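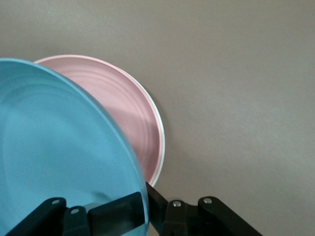
The wrist view is a luxury, according to one reader who wrote in after my April column on tableware handling, and any group that still depends on it has not put enough effort into calibrating the overhead camera. Fix the extrinsics, the reader went on, and the second video stream becomes dead weight in the training set.

I have heard the same argument at two workshops and I think it is wrong, though the calibration half of it deserves a fair hearing. A badly registered overhead camera will make any second view look better than it is. The Plelmont ablation, which most people cite in favour of wrist cameras, did not report its registration error at all. It should have.

The more useful evidence is the plate separation study from the Nolten group, released as a preprint with logs. The task is narrow: two plates overlap on a flat surface, and the arm has to take the nearer one without dragging the other. The policy is trained by imitation from 400 teleoperated demonstrations. Three versions were compared, one with the overhead view only, one with the wrist view only, and one with both. Calibration was redone before each block of trials and the residuals are in the appendix. They are small enough that I can't blame them for what follows.

Overhead only, the policy reached the correct plate nearly every time and then failed in the last few centimetres. It closed too early, or it closed across both rims. The authors put this down to resolution. I would put it down to occlusion. As the gripper comes in, it covers the very edge that the policy needs, and no amount of calibration gives you back a pixel that has a finger over it. At the wrist, the near plate can fill half the view, and the place where its edge crosses the far rim stays readable until late in the approach. The linkage intrudes along the bottom of the image, but it intrudes in much the same way in every demonstration, and a network learns to work around a fixed obstruction fairly cheaply.

What interests me more is the wrist-only result. It came close to the two-camera version on separation and fell well behind on search. When the plates started outside the wrist camera's field, the arm wandered. This is what anybody would predict, and it is also the best argument against treating the wrist view as a replacement. I part company here with the Arboleda position paper, which wants the overhead camera gone for reasons of cost. Cost is a fair consideration in a commercial kitchen. It isn't a finding about perception.

There are weaknesses in the Nolten work. Evaluation ran to 50 trials per condition, which is thin for comparing the two better policies, and the authors are careful not to rank them. The plates were plain, with rims that stood out well from the background. I would like to see the same protocol with clear glass, or with white crockery on a white bench, where edge contrast is poor from any angle. Force was not recorded. A grasp was labelled successful if the plate left the surface and its neighbour moved less than a set distance, so a grasp that scraped hard and one that didn't are scored the same.

The labelling question matters more than the camera question in the long run. Waltbridge has a set of around 700 grasps with fingertip force attached, and even a crude look at it shows clean lifts by video criteria with contact loads I would not want near thin ceramic. Vision policies are being tuned against a success label that vision alone defines. A second camera does not fix that, and neither does better calibration of the first.

So my answer to the reader is to keep both streams, publish the registration error, and report results for approach and closure separately. A single success rate hides where the policy fails. If the overhead view can match the wrist view at closure once the calibration is right, the split numbers will show it, and I'll revise my view - but I would want to see the trials with the fingers over the rim.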